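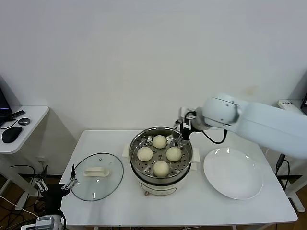 ## Skelport Steam Kitchen: where we've got to

11/03/2023

Dear Rajeshwari Iyer,

You asked for something short this time, so I'll do my best, but you know what I'm like once I start on buns!

The main news is that the steaming half of the course is properly up and running. We've now held 16 sessions out of the grant and the last few have felt like a real course, with a beginning and an end and people going home knowing what they did. February was the turning point. Before that we were still fiddling with dough (more on that below) and I was rewriting the handout practically every time.

### The steamer

We went for the electric one in the end. I know the application said a hob and bamboo baskets, and Botond Szilágyi is still a bit sad about the bamboo, but the room has no hob and the wiring quote made my eyes water. The one we've got has a steel basin with a perforated tray, a cream-white base and a white handle on each side, and it takes up hardly any of the table. The lid is glass, so learners can keep an eye on things without lifting it every minute and letting all the steam out. That habit was ruining more buns than any mistake in the dough!

We steam four at a time, set out in a diamond with bare tray showing between them. You could squeeze in more, and people always want to, but they swell and then they stick and you get one enormous bun with corners. Four is plenty for a demonstration. Lid goes down flat on the left, clean plate on the right, pot in the middle, and we've put that on the handout so the table gets laid the same way each time. It sounds fussy, I know. It has saved us a lot of reaching over a hot pot.

### Dough

The Grotorov flour was a disappointment. It made a decent loaf but the buns came out grey and chewy, so I've given the rest to the bread group and we've moved over to Raju, which is softer and gives the smooth, pale yellow top we were after. The working recipe starts from 225 g of flour and rests for 10 minutes after shaping. Botond thinks it should rest longer. We've agreed to try both ways next month and let the learners judge, and I'll happily eat the evidence.

### Money

Steamer, plates and flour are all bought and the receipts are in the folder I sent over. The only thing I've moved is the leftover from the bamboo line, which went on the glass-lidded pot. If Mondulia would like that done as a formal change, send me the form and I'll fill it in, no trouble at all.

### The room
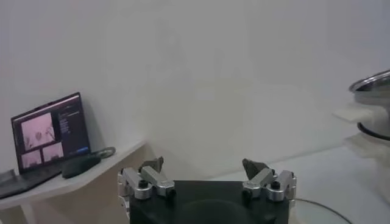 The recipe boards are the one thing that's late. They were meant to be up by the end of February: big laminated sheets with the timings, the tray layout and the burns advice, at a height you can read from the far side of the table. The printer sent the first set back with the text running off the bottom, and the second set is still with them. So the wall is as bare as the day we moved in, plain pale grey with a faint darker smudge up towards the top left that I'd quite like a board to cover. I've been reading the timings aloud from my own copy, and it works, but I lose my place whenever anybody asks me a question.

Lighting is fine. Ventilation is fine with the door propped, though I'd like to look at a small extractor if there's anything left over at the end.

### Learners

There are 10 on the register at the moment, mostly beginners, with a couple who've been making these at home for years and came for the company (and to tell me I'm pleating wrong). I'm very glad of them. They've ended up helping the new ones with shaping, and I'd like to ask them to lead a session between them before the summer. Would the grant stretch to paying them for it? I couldn't tell from the guidance.

### Next

- Chase the printer for the boards, and get them up
- Side-by-side test of the two resting times
- Start on filled buns, red bean first
- Write up the handout properly so another group could use it

Do come and visit if you're over this way. Let me know beforehand and we'll put a tray on.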